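Posted 22 May 2018 by Ullon

White rings on a light wood table, should I oil it or sand it?

Hello everybody. I moved to a rented flat two months ago and the kitchen table belongs to the landlord. It is light wood and I don't know which kind. My guests put their tea mugs directly on it, and now there are 3 white rings near the end where we eat. I tried to wipe them with warm water and dish soap, but no change.

My neighbor told me to use olive oil. The man in the paint shop told me to sand everything and put on new varnish. These are very different advices and I am afraid to make it worse, because I have to give the table back in good state when I leave in June. Does somebody know how to find out which finish is on the wood? I would like to try the soft method first.

Thank you in advance, and sorry for my English.

Jundo

Please do not use olive oil. It can become sticky and after some weeks it smells. I made this mistake with a cutting board and I had to wash it many times.

To find out the finish, put one drop of water in a place which is not important, for example close to a leg. Wait 7 minutes. If the drop stays round, you probably have varnish or lacquer. If it goes in and the wood becomes darker, it is oil, or the wood has no finish at all. Old wax can also let the water go in, so the test is not perfect.

It also helps to look at the top from a low angle, with the window on the other side. A finished top gives back a soft white shine, and in this light you find the dull places very easily.

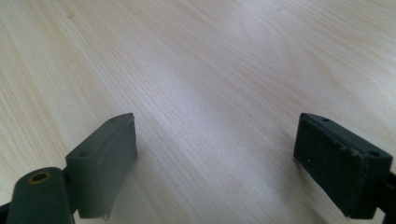
Willow disagrees with me about the drop and says that on her own table it stayed round for an hour, although the finish was only hard wax. So maybe do the test in two places before you decide.

If the ring is white, the moisture is usually in the finish and has not reached the wood. Put a dry cotton cloth on the ring and pass over it with a warm iron, no steam, lowest heat, for a few seconds. Lift the cloth and look, then repeat if you need. Dark rings are another problem and the iron will not help with them.

Kiss

just buy a tablecloth, landlords never look

Related topics
Candle wax on a wool carpet
How to clean the rubber of a fridge door
Chair legs leave black marks on the floor

Filed under: Home & Cleaning > Furniture care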